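Records Oversight Working Group - Minutes
Meeting held 18 April 2025, Millville office, with remote participation from Ovutbridge

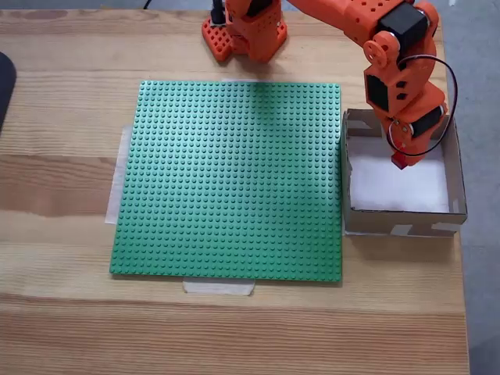 Present: Nhàn Trình (chair), Toàn Châu, Nga Diệp, Hayley Bellamy (remote), Fulgencio Serrano (minutes)
Apologies: none

The chair opened the meeting and confirmed that it was unclassified throughout. Members were asked to hold any point that depended on restricted material for the closed session, which is minuted separately.

1. Minutes of the February meeting

Approved with one correction. Under item 4, "retention period" should read "review period". The two terms have different meanings under the handling rules and the error had already been repeated in one outside summary. F. Serrano will issue the corrected text under the same document number with a revision letter.

2. Matters arising

2.1 Request log format. T. Châu reported that the new log has been in use at both offices since the start of the quarter. The old log recorded the date a request was received and the date it was closed. The new one also records the date it was assigned, the date of the first substantive search, and each date on which the request was paused. Pauses must now carry a reason code.

2.2 Lại index. Still open. N. Diệp has the index on loan and expects to return it once the concordance is complete. See item 4.

2.3 Access to the reading room at Praminville. H. Bellamy confirmed that the host has agreed to extended access for members on two days' notice. Laptops are permitted without a network connection. Phones go in the lockers. Members who have not renewed their reader registration should do so before the next visit, as the desk no longer issues temporary passes.

3. Review of withheld signals reports

3.1 N. Diệp presented the first pass over the set of historical intercept summaries released in part last year. The set consists of 100 reports. Of these, 46 were released with redactions in the body text only, 28 with redactions in both the header and the body, and the remainder in full.

3.2 The header redactions are the main interest. In the reports released with body redactions only, the header shows a classification line, a distribution line and a serial. Where the header is redacted, the distribution line is always removed, but the classification line is sometimes left in place. N. Diệp considers that this points to two reviewers working from different guidance. T. Châu thought a change of guidance partway through the review would produce the same result and would be easier to test, by sorting the reports in order of review date and checking whether the change falls at a single point.

3.3 The review date is stamped on the cover sheet of each report, but the cover sheets were not included in the electronic release. They were present in the paper copies seen at Praminville. H. Bellamy will collect the dates on her next visit.

3.4 H. Bellamy asked whether the serials could be used in place of the review dates. N. Diệp said they could not. Serials were assigned by the originating station when the report was issued, and the release was not reviewed in serial order. Gaps in the serials may indicate reports withheld in full, but could also reflect canceled numbers, and the group has no station register against which to check.

3.5 The group discussed how the gaps should be described in the draft paper. The present draft refers to "missing reports". The chair asked for "unaccounted serials", which makes no claim as to whether a report was ever issued. Agreed. T. Châu noted that the figure caption and the second appendix also use the older wording.

3.6 F. Serrano asked that the draft state clearly which statements rest on the released text and which on inference from its layout. At present the width of a redacted block is used in one paragraph to suggest the length of a cover term. The typeface is fixed width and the method is sound in principle, but the release was scanned at a slight angle and the blocks were drawn by hand. After discussion it was agreed to move the paragraph to a footnote and to give the result as a range of character counts. N. Diệp recorded her view that the paragraph should be removed.

4. Lại index concordance

4.1 The index lists cover terms alphabetically with a short subject entry and a cross-reference to file boxes. It was compiled by a former archivist from open finding aids and has no official standing. The concordance matches its entries to the file references used in the partial release.

4.2 N. Diệp reported that matching is straightforward where the file reference is complete. Difficulty arises with references that were transferred between series when the original registry closed. Transferred files were given a new prefix but kept their old number, so a bare number may point to more than one file.

4.3 T. Châu has written a short script that flags any number occurring under more than one prefix. It does not attempt to resolve the conflict. Flagged entries go to a manual queue and are checked against the transfer lists. He asked that members stop correcting entries directly in the shared sheet, as manual edits are overwritten when the script runs. Corrections should go in the override column.

4.4 H. Bellamy raised the question of spelling. The index drops diacritics in place names and the release does so inconsistently. It was agreed to keep the form found in each source, and to add a normalized form in a separate column for search only. The normalized form is not to be quoted.

5. Appeal on the distribution list request

5.1 The chair summarized the position. The request sought the standard distribution lists in force during the period covered by the release. It was refused in full, the refusal citing protection of sources and methods. An internal appeal was lodged within the time limit.

5.2 The appeal makes 2 arguments. The first is that the lists name offices and posts, all long since abolished, and no individuals. The second is that several of the same lists appear unredacted as attachments to a procedural manual already on open shelves.

5.3 F. Serrano advised that the second argument should be handled with care. If the manual was placed on open shelves in error, drawing attention to it may lead to its withdrawal. The chair replied that the manual had been cited in print before and that the group's position is to work openly with the reviewing office. H. Bellamy agreed, and added that the appeal has been submitted in any case. The group noted the risk.

5.4 No decision has been received. If none arrives by the next meeting, the chair will ask the reviewing office for a status letter. T. Châu asked whether the request could be narrowed in the meantime to the lists that appear in the manual. The chair preferred to wait, on the ground that narrowing at this stage might be treated as a fresh request and restart the clock.

6. Storage and handling of working copies

6.1 T. Châu reported on the check of working copies held at Millville and Ovutbridge. All of the material is open, but the terms of the Praminville reading room limit onward copying of photographs taken there. More than one folder on the shared drive held reading room photographs without the source note required by those terms. The notes have since been added.

6.2 It was agreed that reading room photographs will be kept in a single folder, with read access for members only. Transcripts made from them may be circulated freely if the source line is kept.

6.3 N. Diệp asked for a ruling on file names. Present practice varies between box number first and date first. Agreed: series, box, folder, page, separated by underscores, with no date. Existing files will be renamed by script after a full backup. Until T. Châu confirms that this is done, links in the draft paper should not be updated.

6.4 Encryption of portable drives. All members confirmed that their drives are encrypted. H. Bellamy's recovery key is held only at Ovutbridge and a second copy should be lodged at Millville in a sealed envelope.

7. Draft paper - timetable

The draft will stay with N. Diệp until the review dates have been collected. Comments should be sent as marked changes to the current version, and not by separate email. The chair will read the whole text once for consistency of terms before it goes to outside readers. The section on distribution lines may have to be held back until the appeal is decided - the rest of the paper does not depend on it.

8. Any other business

8.1 F. Serrano noted that the glossary on the group's public page still gives an out-of-date expansion for one handling caveat. He will replace it and cite the open manual as the source.

8.2 H. Bellamy asked that remote participants receive papers the day before a meeting. Agreed.

Actions

F. Serrano - issue corrected February minutes (item 1); update glossary (8.1); circulate papers the day before each meeting (8.2)
H. Bellamy - collect review dates at Praminville (3.3); lodge copy of recovery key at Millville (6.4)
N. Diệp - revise wording on serials, including figure caption and second appendix (3.5); move block width paragraph to footnote (3.6); return Lại index when concordance is complete (2.2)
T. Châu - add normalized name column (4.4); back up and rename files, then confirm to members (6.3)
N. Trình - request status letter if no appeal decision is received (5.4); consistency read of draft (7)

The open session closed and members moved to the closed session. Date of next meeting to be set by email once the Praminville visit has been booked.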